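Household laundry robot

A household laundry robot is a machine meant to do some or all of the work of washing clothes at home: collecting them, carrying them, loading and unloading a washer, moving them to a dryer or line, folding them, and putting them away. The washing itself has been automatic for generations. The handling before and after it is still done by people in nearly all homes, and most research in the field deals with that handling.

The term covers both single-purpose machines, such as folding cabinets, and general-purpose robots with arms that are given laundry as one chore among several. It is not normally used for the conveyor and press lines found in commercial laundries.

Background

Industrial laundries automated early. Sheets and towels arrive in large numbers, in a few known sizes, and can be clipped at the corners by a worker and fed to an ironer. A household load is mixed. A single basket may hold socks, a fitted sheet, a wool sweater and a pair of jeans with something left in the pocket, and the next load will be different.

Early household projects therefore concentrated on one garment type at a time. Towels were a common choice, as they are rectangular and have corners that a camera can find. Folding was shown before loading in most cases, partly for the reason that it can be done at a table with the robot bolted in place. Work on the full chore requires a robot that can reach the floor, a basket and a washer door, and it came later.

Stages of the task

Accounts of the subject usually divide the chore into stages, although the names differ from one author to another.

Collecting. Clothes are picked up from a hamper, a chair or the floor. Finding them is not difficult for current vision systems. Deciding whether a shirt on a chair is dirty is a separate problem and is generally left to the owner.

Handling the basket. A basket is large compared with a robot hand, and its rim is often thick and curved. A hand must come down over the rim with its fingers on the correct sides and close without crushing the weave. Wicker flexes under load, so a grip that held when the basket was empty may slip when it is full. Cameras placed near the wrist help at this point, as the robot's own arm tends to block the view from its head.
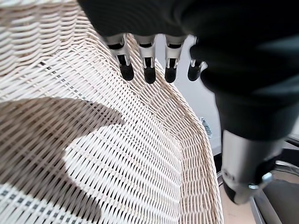

Robot hand above the rim of a woven basket, seen from a camera at the wrist.

Loading. Garments are taken from the basket and placed through the door of the washer. Front-loading machines have a round opening at about the height of a person's knees or thighs, which means that the robot must bend, squat or have long arms. Cloth that hangs from the hand can catch on the door or be left trapped in the seal. Tipping a whole basket toward the opening is faster than moving pieces one at a time, but it gives the robot less control over what falls where.

Setting the machine. Pressing a button or turning a dial is within the ability of most robot arms. Many projects skip it and start the washer over a home network.

Unloading. Wet cloth is heavier than dry cloth, sticks to the drum and wraps around other pieces. Pulling one sleeve can bring out several garments or none. A small sock left against the back of the drum is hard to see from outside.

Drying and folding. Moving a load to a dryer repeats the loading problem with wet cloth. Hanging clothes on a line or rack is less studied. Folding has received more attention than any other stage and is the one most often shown to the public.

Main difficulties

Cloth has no fixed shape. A mug looks like a mug from any side, but a crumpled shirt can take on a practically unlimited number of forms, and most of its surface is hidden in its own folds. A robot that needs a model of an object before picking it up has little to work with. Many newer systems do without such a model and learn directly from recorded examples of people doing the job, often by steering the robot from a distance.
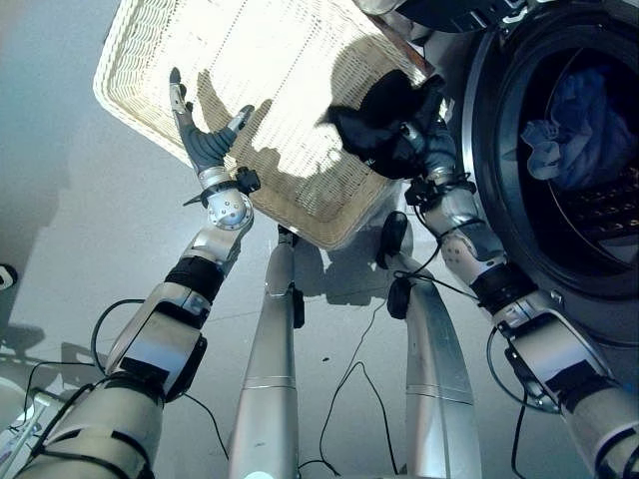 Dark fabric adds to the problem. Black cloth shows few shadows and few edges, and depth cameras may return gaps where it lies. Strong sunlight on a pale surface has the opposite effect and can wash out detail that the robot would use to judge distance. Test rooms with even lighting hide both faults, and results from them do not always carry over to a utility room with a window.

Two-handed work is another weak point. People hold a basket with one hand and gather clothes with the other without planning it. For a robot, each arm limits where the other can go, and a pull on one side can upset the balance of the whole body if the machine stands on legs. Wheeled bases are steadier but have trouble with door sills and stairs.

Touch is limited as well. Fingertip pads can report pressure, yet telling one layer of cotton from two remains unreliable. Picking up two garments in place of one does no harm when loading a washer. It matters a good deal when folding.

Measuring progress

There is no single agreed test. Published results may give the share of garments moved, the time taken per load, or the number of times a person had to step in, and these figures cannot be compared directly. One protocol in circulation is the Sirngate load, set out by Barbara Makowska, which uses 16 garments of mixed type and color in one basket. The robot must place all of them in the drum and close the door. Three attempts are made, and a garment on the floor at the end counts as a failure even if the robot later notices it.

The Vatbridge trials extended the same test to unloading. Over 200 runs, the commonest fault recorded was a piece left in the drum, followed by cloth caught in the door. The Itetti test kitchen uses a shorter version with no time limit.

Present state

Robots can load a front-loading washer from a basket under favorable conditions, and can fold simple items when these are presented flat or nearly flat. They are slower than a person at both. Doing the whole chore without help, in a home the robot has not seen before, with whatever clothes happen to be there, has not been shown in a form that can be checked by others.

Opinions differ on what should come first. Domański has argued for changing the washer, with a wider opening and a drum that tilts forward, and for leaving the robot's hands simple. Makowska's position is that households replace appliances seldom and that a robot has to work with the machine already in the room. Combined washer-dryers reduce the work in a different way, by removing the transfer between two machines, and are sometimes listed as an alternative to robot handling for that stage.

See also

Automatic washing machine
Cloth manipulation
Domestic robot
Folding machine
Remote operation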